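Notes de l'orateur : éclairage naturel et surfaces intérieures, ce que le rendu dit et ne dit pas
Publié en mai, par la rédaction technique de Plinik

Ce site utilise des cookies de mesure d'audience. En poursuivant la lecture, vous en acceptez le dépôt. Gérer mes préférences.

Ouverture. Rappeler le périmètre : pièces d'habitation sous toiture, éclairage zénithal, parois mates. Les bureaux et les ateliers sont exclus. Durée prévue : une demi-heure, questions comprises. Demander qui, dans la salle, a déjà fait un calcul de facteur de lumière du jour à la main. Attendre les réponses avant de continuer.

Définition. Le facteur de lumière du jour est le rapport entre l'éclairement intérieur en un point et l'éclairement extérieur horizontal, sous ciel couvert. Trois composantes : directe du ciel, réfléchie par l'extérieur, réfléchie par l'intérieur. Insister sur la troisième. Elle est souvent traitée par une valeur forfaitaire alors qu'elle dépend des revêtements, donc de décisions prises tard dans le projet.

Le cas des fonds sombres. Un revêtement anthracite renvoie peu de lumière et réduit fortement la composante réfléchie. Au tableau : écrire la formule de la réflectance moyenne pondérée par les surfaces. Signaler que le sol et le plan de travail entrent dans la somme au même titre que les murs. L'erreur courante consiste à les oublier.

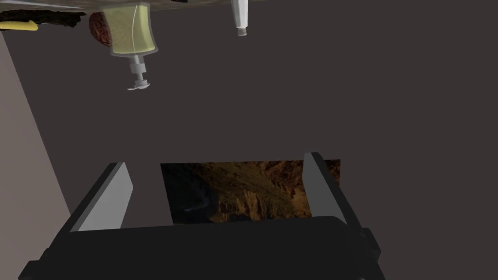 Fond gris anthracite, rendu de synthèse.

Méthode Kekley. Le maillage de calcul est placé à hauteur de plan utile, avec un retrait par rapport aux parois. Le nombre de rebonds est fixé à 7. En dessous, la composante réfléchie est sous-évaluée dans les pièces profondes ; au-delà, le temps de calcul augmente sans gain mesurable dans nos essais. Préciser que ce réglage vaut pour des parois diffuses et qu'il faut le revoir en présence d'un conduit à parois spéculaires.

Si quelqu'un demande le temps de calcul : environ 10 minutes par pièce sur un poste ordinaire. Ne pas entrer dans le détail du matériel.

Textures. Distinguer la texture de couleur et la réflectance. Une image plaquée sur une surface fournit une couleur par pixel, exprimée dans un espace non linéaire. La moyenne de ces valeurs n'est pas une réflectance. Il faut linéariser, pondérer par la sensibilité de l'œil, puis moyenner. Sur un motif veiné, l'écart entre les deux calculs devient sensible, les veines claires pesant davantage après linéarisation.
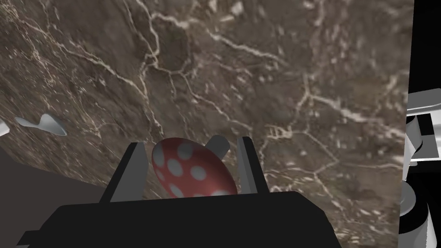 Plateau à motif marbré brun, veines blanc crème.

Passer ensuite au protocole Fledmont. Un échantillon de chaque revêtement est mesuré sur site avec un luxmètre et une cible de référence. Il faut 3 mesures par échantillon, sans déplacer la cible. L'opérateur se tient en retrait et porte des vêtements sombres. Les relevés du samedi ont été écartés : le ciel se découvrait par intermittence et l'éclairement extérieur n'était pas stable.

Donner ici la limite de validité. Le protocole suppose une surface à peu près diffuse. Sur un vernis brillant ou une pierre polie, la mesure dépend de l'angle et le chiffre obtenu ne peut pas être reporté tel quel dans le modèle.

Ouvertures en toiture. À surface vitrée égale, une ouverture inclinée voit une portion de ciel plus grande qu'une fenêtre verticale. Sous ciel couvert, le zénith est trois fois plus lumineux que l'horizon. Le gain est donc double. En contrepartie, l'épaisseur de la toiture forme une embrasure qui masque une partie du ciel dès que l'on s'éloigne de l'aplomb.
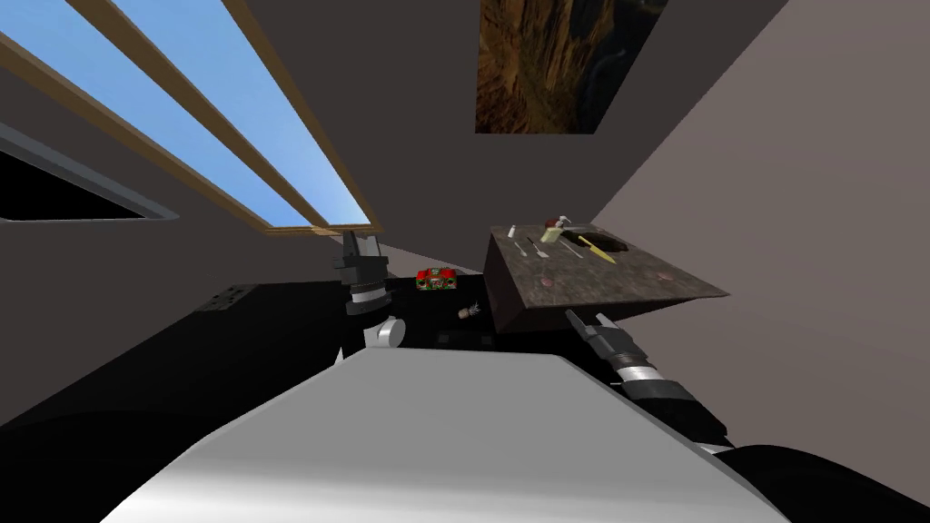 L'embrasure se modélise avec son épaisseur réelle, isolant compris. Sur la maison Tóth, un modèle à toiture sans épaisseur surestimait nettement l'éclairement au fond de la pièce. Exigence retenue au programme : 200 lux sur le plan utile, ciel couvert, en milieu de journée. Le premier modèle la satisfaisait partout, le modèle corrigé seulement dans la moitié proche de l'ouverture. Laisser la diapositive affichée le temps que la salle compare les deux courbes.

Les menuiseries se traitent par un coefficient de clair de vitrage. Les traverses intermédiaires comptent. Les vérifier sur le plan de détail, les catalogues donnant parfois la surface hors tout.
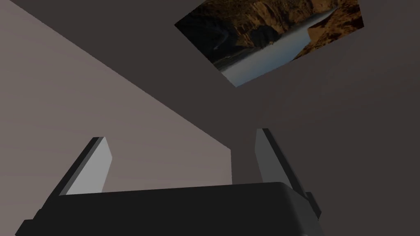
Points à vérifier avant livraison d'une étude

- Réflectances saisies en valeurs linéaires, source indiquée pour chaque revêtement.
- Type de ciel mentionné sur chaque planche de résultats.
- Épaisseur de toiture conforme à la coupe.
- Hauteur du plan utile rappelée en légende.
- Objets mobiles et tableaux exclus du modèle, sauf demande écrite.

Questions probables. Sur l'éblouissement : renvoyer à la seconde séance, le facteur de lumière du jour ne le traite pas. Sur les stores : le calcul est fait stores ouverts. Sur l'encrassement des vitrages : un coefficient d'entretien est appliqué, plus sévère pour les faibles pentes.

À lire aussi
Linéariser une texture : pas à pas
Luxmètres : étalonnage et dérive
Maison Tóth, compte rendu de mesures
Kekley : notes de version
Embrasures de toiture, droites ou évasées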